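Oratile Mabaso did not set out to write a fantasy series. The first thing she had was a salt tax.

"I was reading about how towns paid for their walls," she says. "Somebody had to bring the salt in, and somebody had to count it. I wanted to know what happened if the person doing the counting lied."

The person doing the counting became Aravena, a junior clerk in the river city of Iston and the main character of The Gestness Ledger, the first of three planned novels. It came out in February and the second is due next year. The book runs to 978 pages in paperback, long even for the genre, and Mabaso has heard plenty about that.

"My mother asked if I was paid by the pound," she says.

The setup is simple enough. Gestness is a fortress at the head of the river, and for 900 years the families who hold it have kept the passes closed against something on the far side. The cities downstream pay for this in salt, grain and sons. Aravena finds that the tallies don't match. Either the fortress has been getting far less than it was sent, or far fewer people live there than anyone believes.

Mabaso won't say which, although readers who have finished the book will have their own ideas. She is more willing to talk about how she built the place. She drew the river first and put the towns where boats would have to stop. The royal houses came last, and she says it shows, because they are the part she rewrote most.

"I had a king in the early drafts and he was no use to me. He gave speeches. Every time he walked in, the story stopped and waited for him to leave. So I killed him before page one and let the cousins fight over the chair."

There are four cousins, and the one readers write to her about is Jultent, who is vain, often drunk and the only member of his family to ask Aravena what she thinks. He was meant to die in chapter nine. Her editor, Mal-soon Yeom, asked her to hold off.

"I didn't say keep him because he's charming," Yeom says. "I said keep him because when he's gone, no one in that palace has a reason to talk to her. She'd be standing in hallways for 30 chapters."

Mabaso took the note and then spent a winter undoing everything that had depended on his death. She wrote the whole manuscript with no internet connection, keeping a second file for dates, distances and the price of bread. 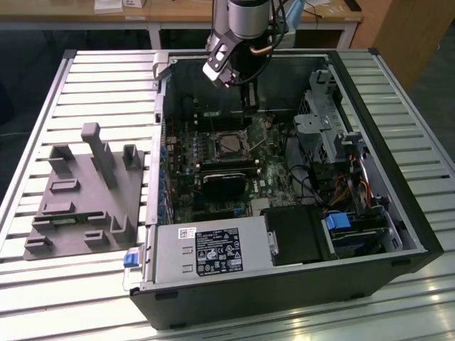 The second file matters more than it sounds. News moves slowly in the book, and much of the plot turns on who has heard what. A rider from Gestness needs 11 days to reach Iston in summer and may not arrive at all after the snow. Mabaso worked out each journey before writing the chapters around it, and in two cases she had to throw out a scene because the message could not have gotten there.

"One of them was a good scene," she says. "I'm still annoyed about it."

Yeom cut a good deal as well. She says the first draft had a complete history of the salt guilds, with footnotes, and that she read all of it before asking for it to go. What remains is one dinner conversation in the second part, and a song.

Asked about the battles, Mabaso is less comfortable. The siege near the end is the chapter reviewers quote most, and she found it the hardest to write. She had 4000 soldiers on a narrow road and no feeling for how they would eat or sleep. In the end she told it through Aravena, who sees almost none of the fighting and is responsible for the wagons.

"I know some people wanted the view from the top of the wall," she says. "I tried it. It read like someone describing a map. With the wagons I knew what she was afraid of. She was afraid of running out of oats."

The next book moves north and leaves Iston behind for most of its length. Aravena will be inside the fortress, and a few chapters are told by one of the cousins, although Mabaso won't say which one. Yeom has seen the first half and has asked for one change so far, to the opening.

"It starts with another tax," Yeom says. "I asked if it could start with a person."

Mabaso says she is thinking about it.

Interview published 09/09/2018. The Gestness Ledger is out now in paperback.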